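Workshop Tips: Tuning a Two-Finger Gripper in Simulation Before You Build It

Posted in Bench Notes by the Rendness shop
457 shares | 20 comments

These notes cover the gripper half of the kitchen arm we are building at the Rendness shared workshop. The arm itself is a Clenosska kit with the stock shoulder and elbow. The gripper is our own linkage, cut on the shop router, and every version goes through the simulator before any plate is cut. Tips are in the order we needed them.

Set the units first. Export the linkage in millimeters and check the import scale against one part you can measure with calipers. A finger plate that comes in at the wrong scale still looks right on screen. Mass goes wrong along with it, and the joints will then shake or sag for no visible cause.

Simplify the collision shapes. Leave the detailed mesh for display and give the physics engine plain boxes for the links and a capsule for each fingertip. Our first import used the full mesh everywhere and ran at a crawl. Bevels and pin heads do nothing useful in contact.

Name the joints by side and position. Left base, left inner, left tip, and the same on the right. Mirror the axis sign on one side at import time and write it down in the config. Do not fix it later in the control code.

Limit the closing force. Start low and raise it in small steps until the object stays put through a full lift and a quarter turn of the wrist. We cap ours at 20 newtons. If a grip needs more than the cap, move the contact point before touching the force.

Add joint damping before adding friction. Undamped links chatter against a hard object, and it is tempting to cover that up by raising the friction coefficient. The real rubber pads will not give you that number. Measure a pad on a ramp, work out the coefficient, and enter it once.

Use lumpy test objects. Cubes and cylinders flatter a parallel grip. An uneven, rounded shape will roll toward the weaker contact and show up any mismatch between the fingers. Our pass mark is 79 clean lifts out of a hundred, with the start position shifted each time.

Change the work surface. A plain gray plane is fine for contact tests. For anything that uses the camera, swap in busy textures such as veined stone, and leave unrelated objects near the edges of the work area. An object detector tuned on a plain background tends to pick up false edges when the counter has a pattern.

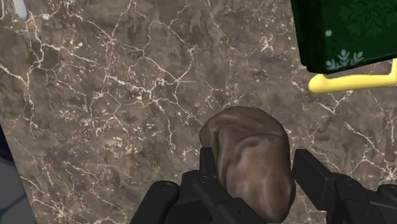 Should the fingertips be modeled as rigid or soft?

Start with rigid tips and a slightly soft contact setting. True soft bodies slow the solver and add parameters you will have trouble measuring at home. Move to soft pads only when the rigid version has passed and the physical gripper still disagrees with it.

Match the time step to the stiffest joint. We run at 2 milliseconds. If a held object creeps between the fingers with the arm stationary, halve the step and run the same test again. Creep that goes away was a solver problem. Creep that stays is a friction or geometry problem.

Log joint position, commanded force and contact count on every run. Plain text files are enough. Put the linkage version in the file name. We lost most of October comparing logs from two plate layouts that had been saved under one name.

Cut the first physical set from cheap stock. Dry-fit the pins, cycle the linkage by hand and look for binding near full close. The Tanasarn pins we use run slightly oversize, so ream the holes after cutting. Thread locker goes on last, once the travel matches the simulated limits.

Check the wiring slack at both ends of travel. The simulator does not model the cable, and ours snagged at the wrist at full rotation. A loose loop clipped to the Soltik bracket cleared it.

Related
Reaming Small Holes in Thin Plate
Cable Routing for Hobby Arms
Measuring Pad Friction on a Ramp
Router Feeds for Cheap Stock

Contact | Copyright Rendness Shared Workshop | Back to top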